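Keeping a Chess Set Together (and Getting It Put Away Again)
Household tips by Jarmila Tóth
Oct 9, 2018

If your house is anything like mine, the chess set is the one game that gets played for a week straight, disappears for months, and then comes back out with a pawn missing and a button standing in for it. I have been through this more times than I'd care to admit, and over the years I've settled on a few habits that keep the pieces together, the board clean and the family on speaking terms. The one that made the most difference was the simplest of all, which was giving the pieces a tray.

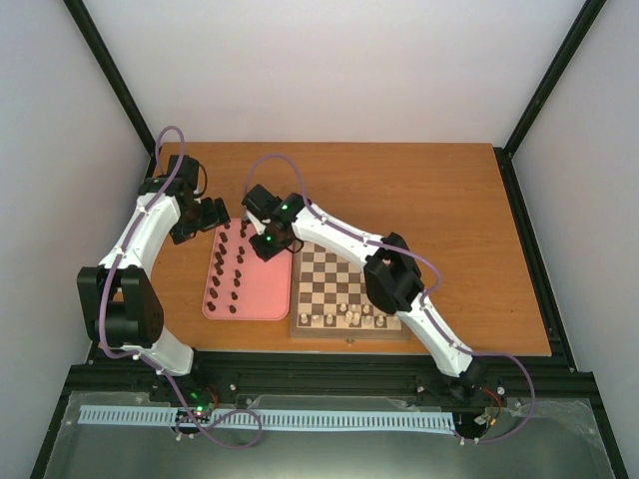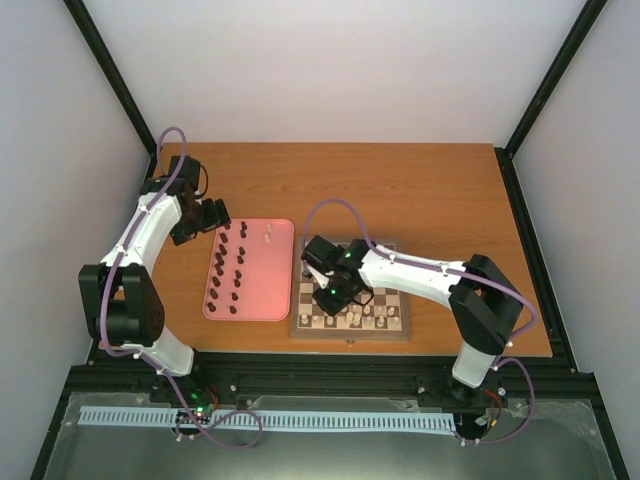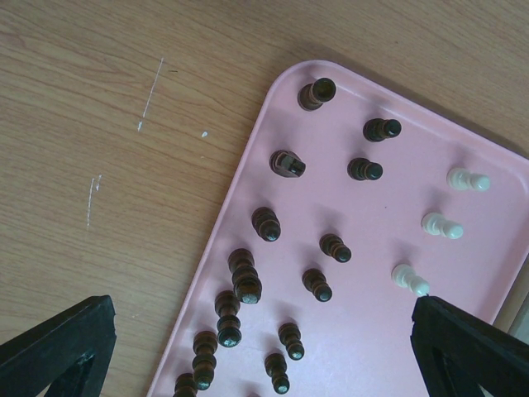
A pink tray on a wooden tabletop. In the last picture, dark pieces and three white pawns share it.

Why a tray and not the box

The box the set came in is fine for the shelf, but it's a miserable thing to work out of. You tip it over, everything rolls, the knights land on their noses and somebody's bishop goes under the radiator. A shallow tray with a bit of a rim lets you see what you have at a glance, and you can pick up a rook without digging for it. My first one came from Gál, the little housewares shop near my sister's, and I bought it for bathroom things. It lasted one evening in the bathroom!

Look for a tray with rounded corners, which are so much easier to wipe out than square ones, and a smooth finish inside. Ribbed or woven trays look lovely, but a pawn won't stand up on them for love or money. A plain light color helps too. Dark pieces show up beautifully on pink or cream, and the white ones do perfectly well as long as the tray isn't white itself. (I tried that. I spent a whole February patting around for pawns.)

If you're buying new, take a king along in your pocket and lay it down inside the tray. You want room for the tall pieces without everything touching. People will look at you. Let them.

Stand them up in lines

Don't heap the pieces. Line up the back-row pieces along one long side, starting with a rook at the corner and then knight, bishop and so on, just as they'd stand on the board. The pawns go in lines next to them. It takes no longer than dumping them in, and when you reach the end you know whether you have everything. A full set is 32 pieces, 16 to a side, but I never count them anymore, because a gap in the line jumps right out at me.

With children, let them do the lines. My neighbor Enikő Sipos has her grandchildren put the horses to bed first, and then everyone else has to follow in order of height. I can't say it's the official method, but her set is complete and mine is missing a bishop's tip, so there we are.

Where to put it on the table

Set the tray off to one side of the board, with a hand's width of bare table between the two. If it's pushed right up against the board, sleeves catch on it, and if it's too far away, captured pieces start collecting beside people's teacups. Drinks go on the other side, please, or better yet on another table altogether.

Looking after a wooden table

A bare wooden tabletop is a pleasant thing to play on, but trays do get slid around, and a bit of grit trapped underneath will leave a scratch you'll be looking at for years. Wipe the bottom of the tray before you set it down. I stick 2 strips of thin felt under mine, one along each long side, and replace them when they go hard and shiny.

For the table itself, a barely damp cloth along the grain and then a dry one is all it wants most days. Go easy on polish where you play. A slippery table makes for a wandering board.

Cleaning the pieces

Do this less often than you think you should. A soft, dry paintbrush gets the dust out of the rings and the knights' faces, which is where it all goes. For sticky fingerprints, dampen a cloth, wring it out until you're sure it's too dry to do any good, and use that. Dry each piece right away and stand it back in its line. Never soak wooden pieces, and if they have felt bottoms, keep those dry as well.

The tray can have a proper wash in the sink. Specks and crumbs turn up in it from nowhere, and a quick rinse every couple of weeks keeps them off the pieces.

Putting it all away

If your cupboard is deep enough, the board can go on the shelf first with the tray on top and a folded dish towel over the lot to keep the dust off. Mine goes on the second shelf, under the tablecloths. If you need the tray back for something else, move the pieces to a drawstring bag, dark in one and white in another, and tie both bags to each other so they can't part company.

Béla Győri wrote in to ask what to do about a loose felt bottom. A thin smear of white craft glue, pressed down flat with a book on top overnight, has held on all of mine. Trim the edge the next morning with nail scissors.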